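April, late, kitchen table

The proofs came! I know I said I'd go to bed early, but the whole of chapter 8 was sitting in my inbox when I got home and I read it straight through with my coat on. It looks like a real book now. Running heads, page numbers, my name next to Iresha Kanagaratnam's, spelled right both times. She has already found a comma she wants to fight for.

We open with the Runurero interviews after all, and I'm so glad. I was sure the editor at Flasent would push them to the back with the tables, and she left them alone – even the long one about the bus ride to the clinic, my favorite thing in the chapter.

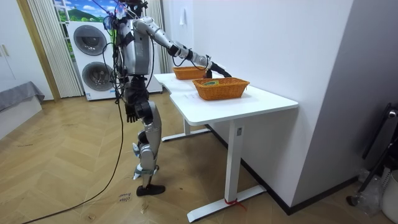 Tymofii Kravets wrote back after dinner that the opening works, that he'd assign it to his first-year social work students tomorrow if he could, but that we still say "caseload" in three different ways and ought to pick one before anybody prints it. He's right. I went back and marked every one of them in green.

Then the index. I had no idea I would love making an index! You get to decide that grief belongs next to grandparents, and that discharge planning needs its own line. I'm up to H, on page 513, and the full handbook runs to 1261 pages, so our little chapter is a drop in the bucket. I don't mind a bit.

Lunch with Usa Srisuk was mostly about her field placement course. She wants 60 students out in Kasow by fall and thinks she can get the supervisors. I said I'd take a seminar group if the hours fit around my Hutsuliak clinic days. Probably rash, but I came out of there so cheered up.
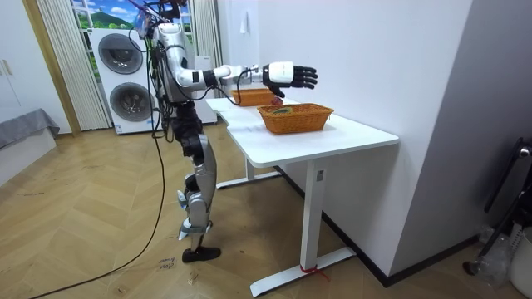 At the white desk, arm out, April

Still to do: fix "caseload," answer Iresha about the comma (she can have it), send Lindsay Mahuika the permission forms for the two quotes, and start on I.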